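3.2 Cell layout and daily upkeep

The cell was set up in July on an upper floor of the Rarkura building and has stayed in the same place since. It consists of one arm on a fixed base, a round blue table, and a light gray armchair pushed against the table. We chose furniture over a standard workbench so that the arm would have to reach over a padded edge. The objects are plush toys, which deform when gripped and tolerate being dropped. A wide-angle camera is mounted at the wrist, and its view is used both for control and for the checks described in this section.

Each session starts with the arm in its park pose. The operator takes one wrist image and compares it with a stored reference. Three things are checked: the hole in the tabletop, the armrest beside the table, and the part of the arm that enters the view from below. If the hole has moved by more than 18 pixels, the table is pushed back into place and the image is taken again. Figure 4 gives a typical view of the work area.
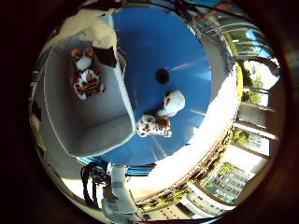 Figure 4. Wrist camera view of the cell, with two plush toys on the table and a tiger in the armchair. The arm and its cables are at lower left.

Sunlight was the main source of trouble. The windows are large, and the floor next to the table can wash out to nearly white. The tabletop also reflects light in pale streaks around the hole, and early versions of the segmentation step marked these as objects. We locked the exposure in the Urix driver and masked the floor area. Blinds were tried for a week and then removed, as they made the image too dark in the afternoon.

The cables needed more attention than the arm itself. They hang in loops beside it, and after 328 sessions the outer jacket of the camera cable had worn through at the first clip. Gumaro Cisneros replaced the cable and made the loop longer. Hạnh Hầu then repeated the hand-eye calibration, because the camera bracket had to come off during the repair. No further cable faults were recorded in the remaining 297 sessions, which brought the total to 625.

The lens is wiped with a dry cloth before the first session of the day. The bracket screws are checked at the same time. Lint from the toys collects on the finger pads and is removed with tape after each session.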